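Wornis Guest Rooms: Frequently Asked Questions

What time can I check in?

Check-in is from 3 in the afternoon until 9 in the evening. If your bus or flight comes later, please write to us before noon on the same day, and Hiba Zoubi will send you the code for the key box. The key box is on the left of the street gate, under the lamp. Many guests look for it on the right, where the neighbor has the same type of box.

What time must I leave the room?

By 11 in the morning. You can leave your bags with us until the evening without payment.

How many rooms do you have?

We have 7 rooms. Four are on the ground floor and three are upstairs. There is no elevator. Please choose a ground floor room if stairs are difficult for you, and tell us when you book, as the booking site does not pass this information to us.

Do you ask for a deposit?

Yes, for stays longer than one week. The deposit is 80 dollars and we return it on the day you leave, in cash or to your card. The card can take a few days, depending on your bank.

Is there a price for one month?

The smaller room costs 199 dollars a week if you stay four weeks or more. This price includes water and internet. Electricity for the air conditioner is read from the meter and paid separately. In October we usually have some monthly rooms free, but in the high season almost never.

Is the room cleaned during my stay?

Short stays are cleaned every second day. Monthly rooms are cleaned once a week, and Mayuree Ruangrit will agree with you on a good hour. If you wish to clean by yourself between visits, you may ask her for a broom, a mop and cleaning liquid. Please do not use strong bleach on the floor, as it makes the lines between the tiles yellow.

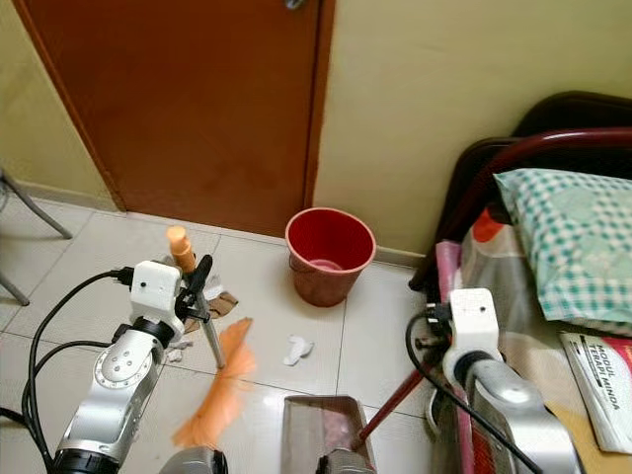
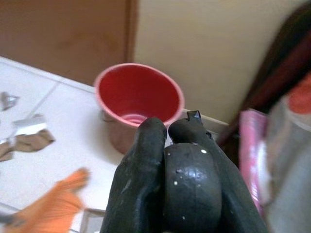 Where do I put my garbage?

Food waste goes in the green bin behind the kitchen. Paper and cardboard go in the blue one next to it. Glass bottles you can leave beside the bins, and we take them to the shop ourselves. Please close the green bin well. The cats of our street are very clever with it.

Can I cook?

There is a shared kitchen on the ground floor, open from 6 in the morning until 10 at night. You will find two stoves, a rice cooker and a refrigerator. Write your name on your food. Things without a name are thrown out when a new group of guests arrives.

Can I wash my clothes?

The washing machine is in the yard, under the roof. It takes coins, and Hiba can change money for you. Lines for drying are on the roof terrace. When it is windy, please use enough clips.

Do you accept pets?

Small dogs only, and only in the ground floor rooms. Please ask us first.

How far is the beach?

It is a walk of up to 200 steps from the back gate, depending on the length of your legs. The back gate is locked at night, and after this you must walk around by the Montes bakery.

What if something is broken in my room?

Tell us the same day, even if it is a small thing like a lamp or a loose handle. Birger Amundsen makes the repairs and he is in the house most mornings. For a water leak, call the number on the paper inside your wardrobe at any hour.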